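Faditbridge folding mornings get a second run after full house

By Elango Pisharody
12 Jun 2026

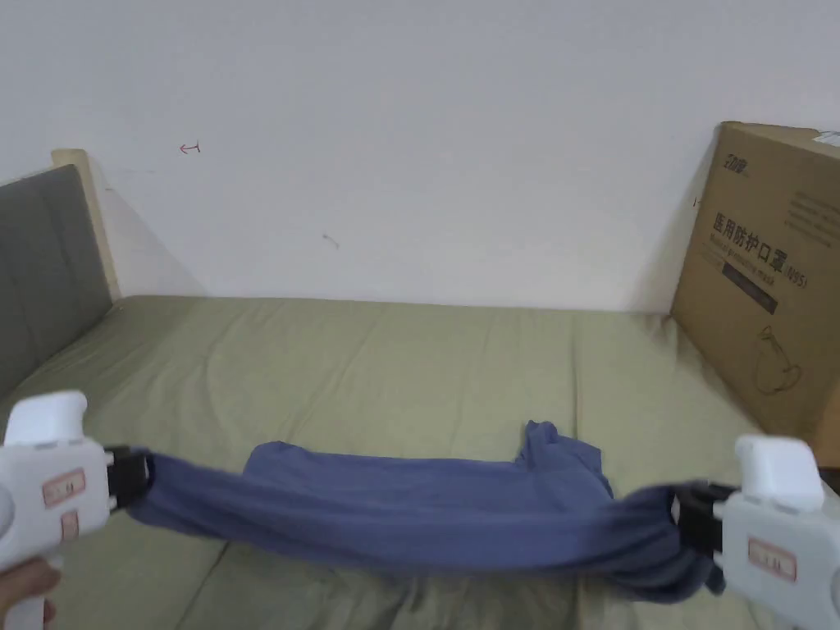 A blue T-shirt held out over the bed.

A free course on folding, sorting and putting away clothes is coming back to Faditbridge next month, after every place on the first one went within days!

The Killunetti Rooms, on the corner by the old post office, will host the new run of Tidy Mornings. There are 16 places on each session, two more than last time, when the 14 on offer were snapped up and a waiting list had to be opened at the front desk.

Roman Sikora, who set the course up and teaches most of it, is delighted.

"I thought we'd get a handful of people and a lot of biscuits left over," he said. "Instead we had folk coming back for the next week with a bag of their own washing under one arm. One lady brought her husband's entire sock drawer. The drawer itself, I mean, she'd pulled it out of the chest."

Each session lasts two hours with a break for tea. The first covers T-shirts and jumpers, the second moves on to bedding (yes, including the fitted sheet, which has its own half hour), and the last is given over to drawers, shelves and the bit at the bottom of the wardrobe where everything ends up.

T-shirts come first because most people have plenty of them and few can say how they fold them. Roman likes to work on a bed. A table is fine, he says, but a bed is wide, it is soft on the back of the hand, and nearly everyone has one at home. You pull the shirt out straight from both sides, lay it face down and smooth it from the middle outwards. Then the sides come in, the sleeves go back on themselves, and the whole thing is brought up from the hem in thirds until it is small enough to stand on its edge.

It sounds simple, and it is, but there is a real pleasure in seeing a heap of cotton turn into a neat row. I went along to one of the spring sessions meaning to stay for ten minutes and was still there at the end, fighting with a long-sleeved top and thoroughly enjoying myself. My own attempts had a definite lean to them. Roman stood one up, watched it topple slowly on to its neighbour and said it was very nearly there.

The bedding session was the noisiest of the lot. Double duvet covers were being shaken out in pairs, with people calling instructions across the room, and there was a cheer when the first fitted sheet came out as something close to a rectangle. Roman's method starts with a hand in each of two corners, tucking one inside the other, and then the same again with the other two. After that it is a matter of laying it down and coaxing the curved edges in. He went through it four times and nobody seemed to mind.

He is also firm on what he calls the chair, meaning whichever chair in the bedroom has stopped being used for sitting on. Clothes that have been worn once but are not ready for the wash need a proper home, he told the group, and a couple of hooks on the back of the door will do. Several people wrote this down. I bought my hooks the same afternoon.

The new course will also have a repairs corner, run with help from Śliwiński, the tailor's on the high street. Bring a shirt with a missing button or a dropped hem and you will be shown how to mend it during the tea break. Thread and needles are provided, although odd buttons are always welcome and there is a jar for them by the door.

Clothes that people decide they no longer want can be left at the end of each session. They will go to the Drirkau swap rail, which is open on Saturday mornings in the same building. Last time around 23 bags were handed over, and the rail had to borrow extra hangers to cope. Coats and children's things went especially fast. Please make sure anything you leave is clean and dry, and check the pockets first. A bus pass, a set of keys and a very old packet of mints have all been returned to their owners since the spring!

There are three sessions in the new run, and you can book for one or for the lot. Those on the waiting list from last time will be offered places first, and the remainder will be given out in the order people ask. Names can be left at the front desk of the Killunetti Rooms during opening hours. Children are welcome if they come with an adult, and Roman says some of his tidiest folders so far have been under ten.

You need to bring three or four T-shirts and, for the second session, a fitted sheet of any size. Older, softer T-shirts are easier to learn on than stiff new ones. There is no need to iron anything beforehand. There is step-free access from the car park side, and chairs are set out for anyone who would like to fold sitting down.

If this run fills as quickly as the last, a further one is likely in December, with a morning on wrapping awkward presents added to the end. Roman has already started saving boxes for it.

"I've got one that held a lampshade," he said. "I can't wait to see what they do with that."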